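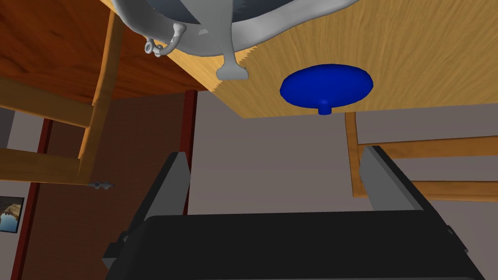
Shireen Ndlovu wrote back within the hour to say that a planner which is right 854 times and then confidently wrong should not be called stable in a changelog. She also asked that the word be taken out of the page title. It has been taken out.

Prekari gallery, July build

Welcome to the gallery for Prekari, our grasp planner and the smaller pile of tools that has grown up around it. It used to have many more pictures. Then we changed the renderer, and most of them became pictures of software we no longer had.

The simulated view at the top is from the wrist, with both fingers in sight and nothing between them. Out past the gripper are a gray metal object and a blue disc with a short stem, set against pale wood. Everything appears inverted at this angle, which the perception code takes in stride and new hires do not.

Some notes for people who came for the software:

Perception. The segmenter, Alla, was trained on 2,952 rendered views. It is very good at stems and knobs. It is also very good at finding stems and knobs on things that have neither, and Jocelyn Bautista has spent most of the month talking it out of this. Her fix is a confidence floor per class, kept in a plain text file that people keep editing without telling her.

Planning. Wróbel proposes 400 candidate grasps per object and throws away any whose approach would put a finger through the furniture. Earlier versions threw them away after scoring, so the best grasp in the list was often one that began inside a table. It scored beautifully.

Control. Nokov runs the last stretch of the approach. It slows down near contact and stops if the pose estimate jumps between two updates. The stop used to be silent. It now writes a line to the log giving the reason, and the most common reason is "other."

Tooling. The replay viewer can finally scrub backward. Going forward again afterward works if you reload the scene first. Ticket 603 covers this and has a long, thoughtful discussion attached, much of it about tabs and spaces.

Shireen's other request was a failure page next to the gallery, with the bad grasps in the same size and the same font as the good ones. Jocelyn is putting it together and wants replays with the planner log still attached. Please send the whole log. The last ten lines are always the polite ones.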